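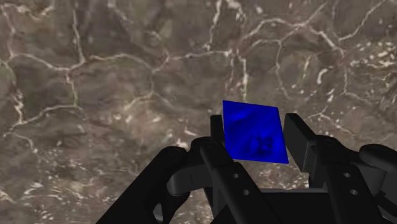

A simulated gripper brackets the blue block, with a tighter gap on the left than on the right. The veined brown ground is a rendered texture.

The Block Always Wins
Three grippers, one arm and a blue cube that exists only as numbers

The first thing you learn about picking up a block in simulation is that the block does not care how much the software cost. At Flelutitz, a small automation shop above a tile showroom, the block is blue, the gripper is black, and the score on Tuesday morning was 529 attempts, most of them embarrassing.

The shop had been asked by a packaging client to choose a gripper. Three were on the shortlist: the Noltari, a two-finger model with linked joints; the Shevchuk, a simpler parallel jaw that slides in and out like a vise; and the Pirkon, which uses a suction cup and a great deal of confidence. Buying all three would have eaten the budget for the year. So the shop built them on a computer first and let them fail there, where the floor needs no sweeping.

A simulated gripper is easy to love. It never needs a cable. Its screws stay in their holes, and when it slams into the ground at full speed you press a key and everyone is friends again. The trouble starts when you ask it to hold something. Contact between two objects is the part of physics that computers like least, and in the early runs the block went through the fingers, under the ground and, on one memorable attempt, straight up at a speed the log recorded as "inf."

Most of that came down to friction settings and time steps. Cut the step in half and the block stops behaving like a wet bar of soap. Cut it again and the office has time for lunch. The shop settled on a setting that let each trial finish in 8 seconds, a compromise that made the engineers unhappy in equal measure, so it was probably fair.

Then there was the ground. The default surface was a flat pale gray, and the vision software adored it. Blue thing on gray, go get it. Swap in something that looks like a slab of old stone, with pale veins running every which way, and the software suddenly developed opinions. It found edges in the veins. It once lined up a careful grasp on a cream-colored streak and closed on it with great tenderness.

This is the sort of thing you want to find out before the delivery truck comes. The client's packing tables are scratched, taped and written on, and no one there is going to paint them gray for the convenience of a robot. So the textures stayed in, a new one for every batch, along with smudges and streaks on the block itself.

The Noltari did best on crooked approaches. If the arm arrives a little to one side, one finger touches first and the block gets nudged toward the middle before the other finger closes. On a light block this works nicely. On a heavy one the finger pushes, the block thinks it over, and the arm's controller begins to complain about force limits. The linked joints also take up room. In a crowded bin, the knuckles arrive at the neighbors well before the fingertips get to the target.

The Shevchuk is duller in every way, and I came to like it. It wants to be centered, and if it isn't, it sulks. But its jaws stay flat to the sides of the block, so once it has a grip the thing doesn't tilt. Its model was also the quickest to set up, having so few parts to get wrong.

The Pirkon won every trial on smooth faces and lost nearly everything else. Suction in simulation is close to cheating anyway: the software decides that the cup is attached, and it is attached, like a king granting land. The team added a leak to make it honest and watched the scores drop through the afternoon.

By the end of the week the three models had logged 3309 grasps between them. The Noltari led, the Shevchuk was close behind, and the gap was small enough that an argument about how to count a dropped-but-recovered block could have flipped it. That argument took place. It took longer than the trials.

The shop has ordered one Noltari and borrowed a Shevchuk for comparison. Both are due in May, along with a box of 5 real blocks, cut from foam and painted blue. The paint was chosen to match the screen. Under the workshop lights it looks green, and the vision software is being retrained.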